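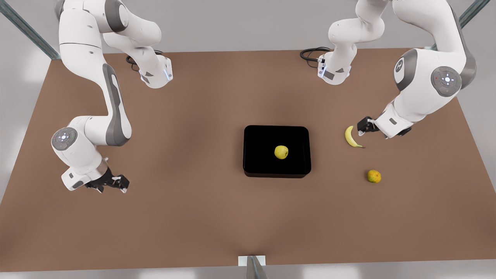
Leandro Leiva thinks I should have bought the Zerau and been done with it. He wrote as much under my last post: a router is a router, the Zedetti is a no-name box with a website full of typos, and anybody who plugs one in deserves what they get. He was nicer about it than I'm making him sound, and I've been chewing on it ever since.

So let me back up a little. Our old router started dropping the connection in September, usually right after supper when everybody in the house wanted it at once. I put up with it for a while (I put up with most things for a while) and then I went looking. The Zerau was the sensible pick. It also wanted me to make an account, hand over a phone number, and pay every month for the parental controls, and I got grumpy about that and closed the tab.

The Zedetti came from a little shop in Trutville that sells refurbished office gear. It has 4 ports on the back, no account, and a settings page that looks like it was drawn up a long time ago by somebody in a hurry. I kind of love it! You type in the address, you type in the password, and there are all your settings on one page, spelling mistakes included.

Now, Leandro's worry is a fair one, which is why I didn't just set it up and forget it. I wiped it, put on the newest firmware I could find, changed the admin password, and turned off remote access, which was on out of the box and should not have been. Then I let Uzor run overnight. If you haven't used it, Uzor is a small program that keeps a list of everything your network tries to talk to. By breakfast I had 1,010 lines to read through with my coffee, and I did read them, every one.

Most of it was dull. The TV talks far more than I'd like. The printer kept asking for a server that I guess went away years ago. The router itself accounted for 16 lines, all of them checking the time, except for two that went looking for an update. I looked up both of those addresses and they belong to the company, so I'm leaving them be for now.

Does that prove it's safe? No, one night is one night. I'm going to run it again after the next update and see if the list changes. But the connection held all through supper, and my daughter finished a whole movie upstairs without hollering down to me once.

Leandro, if you're reading, I did write down the model number of the Zerau, just in case.

Recent posts
Moving my old email without losing the folders
The printer that wouldn't sleep
Which cables I kept and which ones I tossed
A password notebook is fine, Mom
Trying Uzor for the first time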